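Chapter 4
Keeping the Voter Register

An election can be no more reliable than the list of persons entitled to take part in it. This chapter examines how registers are compiled, corrected and closed before polling day, and who answers for errors.

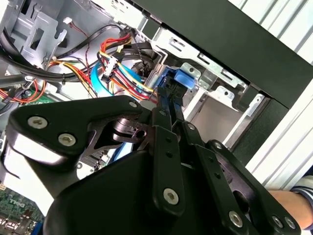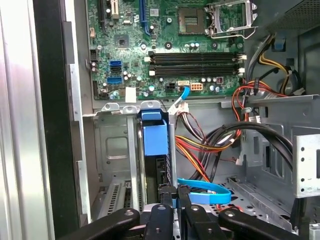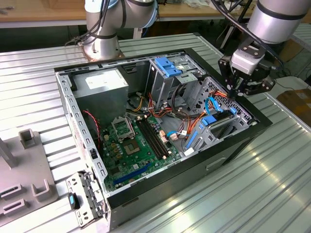
Inside an open desktop computer

The district of Cindville serves as the main case. Its register was published in August with 198 disputed entries – 124 of them duplicate names. Siriwardena traces these to late notices of change of address, while Biswas places more weight on the short period for objections. Section 4.1 sets out both accounts and defines the terms used in the rest of the chapter.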